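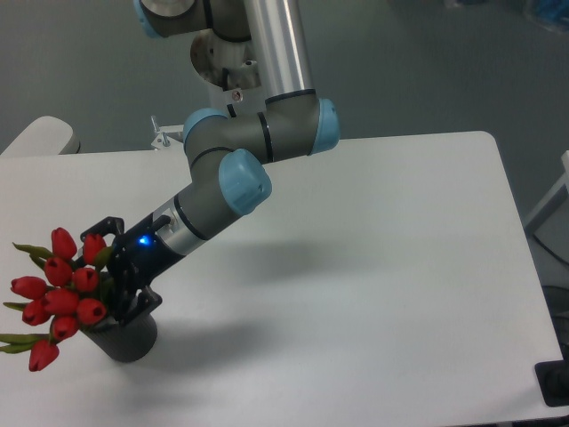

The arm's gripper at the rim of a vase of red tulips, open day, Drendstead.

November | By Ilaria Greco, Communications Office

Open day at the Drendstead laboratory

The Lerent Institute opened its Drendstead laboratory to the public on Sunday and received 323 visitors between the morning and late afternoon sessions. The Institute thanks all those who attended, including the 73 pupils who came with their schools.

The principal demonstration was given by the Skullum group, whose work concerns the handling of household objects by collaborative robot arms. Visitors were shown how an arm approaches a vase of flowers, closes its fingers on the rim and moves it across a table. Staff explained how grip force is set for each object – a question raised by many of those present – and why tall, top-heavy items remain difficult.

Talks on the Amato project were held in the lecture room and were fully booked. A further session will be offered in the spring, with places released to members first. Groups of more than nine are asked to write to the office in advance.

Contact: Communications Office, Lerent Institute, Drendstead | © Lerent Institute | Back to top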